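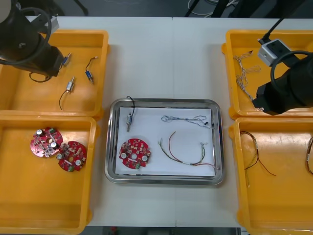

Nothing you drop off at Tornau gets looked at twice, Kalliopi Liapis wrote under my spring post about clearing out my mother's house, and the whole lot goes straight into the shredder, so why drive it across the county at all? I read her comment several times over, because I had just driven it across the county (two trips, a back seat full of toasters and radios and a vacuum cleaner with no hose) and I'd felt rather good about it. So when I saw that the Raptis recycling works was holding its May open day, I decided to go and find out for myself.

I took the 326 bus, which stops right outside the gate, and I'd tell anyone to do the same. The parking lot is small and there was a line of cars back to the gas station by the time I got there. The ride from Tornau station takes 20 minutes and goes the long way past the reservoir, and I had a window seat and a cheese roll, so I was perfectly happy.

You sign in at a folding table, they give you a sticker and a pair of foam earplugs, and then you wait under an awning until there are enough of you to make a group. Ours was led by Chrysanthi Mavromatis, who was very patient with us. We had children along, and a retired couple who wanted to know about every single machine, and me with my notebook, and she never once hurried anybody. She told us right away that she had grown up in a house where her father kept every dead appliance in the cellar in case it came in handy, and I liked her from then on.

We started in the receiving yard, where the trucks from the town drop-off points come in. I hadn't expected how much of it would be familiar. I must have seen our old kettle six times over! There was an entire cage of hair dryers and another of cordless phones, and one of the children asked whether the phones could still ring, and it was decided they probably couldn't.

From there you go indoors to the taking-apart benches, and this was where I finally got my answer for Kalliopi. She's partly right. A good deal of what comes in does go to the shredder, mostly the small cheap things that are glued shut and would take longer to open than they're worth. But before that there is a first look, when batteries come out and anything with a decent motor or a decent length of copper cable gets put aside. The rest is opened by hand if it can be.

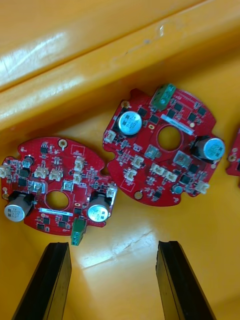
Circuit boards are treated as a category of their own, Chrysanthi explained, and they leave the site in a separate load, to a smelter that can get the metals back out. I asked how much gold there is in one and she laughed and said everybody asks that, and that I shouldn't quit my job. It's a very thin coating on the contacts, so you need a mountain of boards before it amounts to much. The copper is what pays most of the bills.

After that came the shredder hall, earplugs in. I won't pretend I followed all of it, since you can't hear a word in there, but you stand on a walkway behind glass and watch the belts carry everything off, steel one way and plastic another, and the floor hums up through your shoes. The retired couple loved it. I lasted a few minutes and went out for air.

They had coffee and almond cake in the canteen at the end, and a repair corner where you could bring something from home. I had carried my mother's bedside lamp in my bag, a Linano with a brass switch, and a young man with very steady hands found a broken wire just inside the plug and fixed it in the time it took me to eat my cake. I could have hugged him! It's on the hall table now.

A few practical things if you're thinking of going. Wear closed shoes, they do turn people away in sandals. The tour is a good deal of walking and there are metal stairs up to the shredder walkway, though you can skip that part and wait downstairs. It's free, but the last group leaves at three and they stop letting people in after 400 visitors, so go in the morning. And take the batteries out of anything before you hand it over - they asked us that more than once, and I've since found eight of them still sitting in the flashlights under my own sink.

Kalliopi, if you're reading, they hold another one in the fall, and I'd gladly save you a seat on the bus.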